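Staninlow Tenants' Association
Minutes of the October meeting

Place: ground floor room, Staninlow House
Start: 7:10 p.m.
Present: 16 members, the chair and the secretary. Two members sent apologies.

1. Minutes of the last meeting
The minutes were read and accepted with one correction. Under "bicycles" it should say that the room stays locked at night, not in the morning.

2. Heating
The chair informed the members that Bretis has inspected the boiler and sent the offer for the new pump. The price is 3000, with the work included. One member asked if the old pump can still be repaired. The chair answered that Bretis does not find the parts anymore. The members voted for the new pump, with one vote against. The work will take one day, and the notice will hang in both entrances before.

3. Water bills
Apartment 74 has received the same bill two times. The secretary has written to the administration and still waits for the answer. Other members who have this problem are asked to bring a copy of the bill.

4. Shared kitchen
The members discussed again the question of the kettle. It was agreed that a kettle stays on the white table for everybody, and who uses it should also empty it. The members from the second floor proposed a list for cleaning - this was accepted, to try until spring. 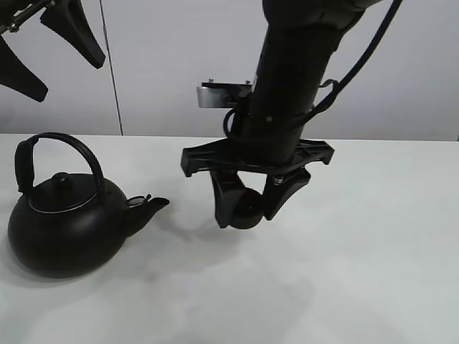 5. Courtyard
Chong has delivered the soil for the flower beds, but one bag was torn and a part of it is now in the drain. The secretary will call them. A budget of 100 was approved for bulbs. It was not decided which ones, because the opinions on tulips were very different.

6. Autumn dinner
Sundari can bring the food as last year, if the order is made one week before. Members should write on the sheet near the mailboxes if they eat meat or not. Children do not pay.

7. Other matters
- The light on the third floor is again broken.
- A gray scarf was found on the stairs and is with the secretary.
- The question of the second key for the roof is moved to the next meeting.

The meeting was closed at 8:45 p.m.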